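Machine Care 2, Week 6 handout
Looking after the handheld gripper in the Gullgate room
Revised 10/31/25

OK, so a good part of last week's session went to the question of why two people can use the same gripper on the same afternoon and hand in recordings that look like they came from different machines. I promised I'd write up what I said at the bench, because half of you were at the back and the air conditioning was winning. It's mostly the same material, in a better order, plus the bits I forgot.

You'll want your lab book next to you. Where I say "write it down" I mean in the book with your station label on it, and please don't use the backs of the sign-out slips (I found three of those in my coat).

Before you pick it up

The handheld gripper is the one you carry around and squeeze yourself. It has the same fingers and the same camera position as the one bolted to the Kurbridge arm, and everything we record by hand is supposed to be usable on the arm afterward. So any slop in the handheld goes straight into the arm's behavior. If your fingers close a little crooked, the arm learns from crooked. I can't say this often enough and I'm sure you're tired of it already!

Check the sign-out sheet first. If the last user wrote a fault, read it and try to reproduce it before you do anything else. If the line is blank, treat that as "not checked" and do the full round below.

The full round goes like this. Look at the fingertips. Open and close slowly. Wiggle each finger sideways with two fingers of your other hand, gently. Look through the lens cover at a light. Start a short test clip and play it back before you start any real work. That's it, and it takes less time than waiting for the kettle.

Fingers and pads

The pads are soft and they wear. What you're looking for is a shiny strip along the leading edge, or a corner that has started to lift. Shiny pads slip on smooth things and then people squeeze harder to make up for it, and then the linkage takes the load, and then I'm ordering parts from Hwang again. Swap pads in pairs, always. I know it feels wasteful when one still looks fine. One new pad against one old one gives you a grip that pulls to the side, and you'll spend an hour blaming the calibration.

To swap them: release the clip at the root of the finger, slide the old pad forward, clean the seat with a barely damp wipe, let it dry, and slide the new one on until it seats. Don't use glue. Somebody in September used glue, and we lost the finger along with the pad.

We log every close-and-open as one cycle. The pads get a look at 600 cycles and come off at 2,000 whatever they look like. The counter is in the recording software under the station menu, and it does not reset itself when you change pads, so reset it and write down the old number first.

The linkage

Squeeze the trigger slowly and feel for a step. A good one moves like a drawer on decent runners. If there's a catch halfway, it's almost always fluff in the slide, especially after the cloth tasks (towels shed like you would not believe). Blow it out with the hand bulb, never the compressor. The compressor drives the fluff deeper and it can lift the cable off its guide.

If it's still catching after that, stop there and put a red tag on it. You're not expected to open the housing in this course. I did it in front of you last week mainly so you'd see how little room there is inside and lose any urge to try.

The lens

The camera has a very wide lens, and it picks up far more of the room than you'd think while your attention is on the tips of the fingers. A thumbprint that you can't see with the naked eye will turn every ceiling light into a smear. Use the lens cloth in the little zip bag, and only that one. The shop towels and the gray rags on the benches are for handling practice and for wiping down counters, and they carry grit.

Breathe on the glass, one light wipe from the center out, then look again. If you've got a scratch, tag it and write down where on the glass it is. A small scratch near the rim may be fine for months.

Cloth tasks

Most of you are on soft objects from now until the break, so let me spend a bit longer on this. Cloth is hard on the gripper in a way that blocks and cups aren't. A block stays where you put it, and you know when you've got it. A towel bunches up, gets between the fingers and whatever is behind them, and hides the thing you're trying to watch. You can finish a grasp feeling very pleased with yourself and find on playback that for half of it there was nothing to see but fabric.
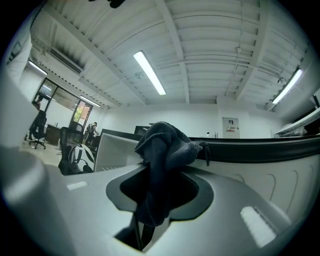 My own habit is to pinch low on the fold and take less cloth than I think I need. A big fistful feels secure, but the bulk rides up toward the camera as soon as you lift. With a smaller pinch you get a cleaner view of the edge and you can tell where the loose corner has gone, and the loose corner is usually what decides whether the next move works. Lift slowly, pause at the top long enough to say your station name in your head, then move. I want that pause in the recording. It gives us a still point to line things up with when we process the clips.

Keep the handheld pointed at the work, too. When you lift and turn at the same time your wrist rolls back, and suddenly you've recorded a lovely tour of the light fittings. A few frames of that won't hurt. If it goes on longer, mark the clip as "drift" in the notes column and do it again. Don't delete it! Drift clips are useful to me when I'm checking tracking, and anyway the numbering gets confused when one goes missing.

After any cloth session, do these before you sign out:

Open the fingers fully and pull out loose threads by hand.
Use the hand bulb on the slide, both sides.
Check the pads for lint pressed into the surface and lift it off with tape.
Clean the lens as above.
Shake the cloth out away from the bench and fold it back in the tub.

The tape trick came from the people at Pindale, who run a lot more fabric than we do. Ordinary masking tape is fine. Packing tape is too sticky and takes the surface off the pad.

Calibration, the short version

You calibrate at the start of a session, after a pad change, and after a drop. A drop means any drop, including the one onto the chair that "didn't really count." Set the printed board flat on the counter, hold the gripper over it at arm's length, and go around it slowly in a loop until the software stops asking for more views. Tilt as you go. People tend to keep it level because it feels tidy, and then the solver has very little to work with.

The finger width check comes next. Close fully and hold, open fully and hold, and do it again. Compare the closed reading with the one taped to your station. If yours has moved by more than 2 millimeters, redo it once. If it's still off, tag it and take the spare. Please don't edit the taped number to match what you got (yes, it has happened, and the handwriting was very recognizable).

Good lighting helps. The board has to be evenly lit, and near the windows you get a bright side and a dull side as the sun moves, so carry it further in if the software is struggling. I've had the same board fail by the glass and pass on the first try at the back of the room.

Mounting the same fingers on the arm

We'll do this properly in Week 8, but some of you will be swapping fingers across before then, so here's the order. Arm parked and power to the tool off at the pendant. Wait for the light on the wrist to go out. Two screws per finger, snug, then a quarter turn. Check that both fingers sit flush before you tighten either one the last bit. Then power on, jog the gripper slowly through its range with your hand near the stop, and listen. Clicking at the closed end means a finger isn't seated — take it off and start over, because tightening harder only marks the face.

Leave the area around the arm clear of bags and chairs while you do it. I know the room fills up and everybody parks their things wherever there's a gap, but a chair on casters will find its way into the work area sooner or later.

What to write down

For each session I need the station, the cycle count at start and end, what you handled, anything you changed, and anything that felt odd. "Felt odd" is a perfectly good entry. Some of my best early warnings have been one line like "bit gritty on opening" from a person who wasn't sure it was worth mentioning. It was, and we got to the slide before it scored.

For your report, each group should aim for 49 usable clips, with drift clips kept but not counted. It's an odd number because that's what fits the way we split the set between stations, and no, I won't round it down.

For next week

Read the section on pad wear in the Kurbridge manual (the blue binder, on the shelf by the spares). Bring your lab book with at least one full round written up. If your handheld is wearing a red tag when you arrive, come and find me first and we'll get you onto the spare.

Batteries go back on the charger with the label facing out. Two were flat on Monday morning.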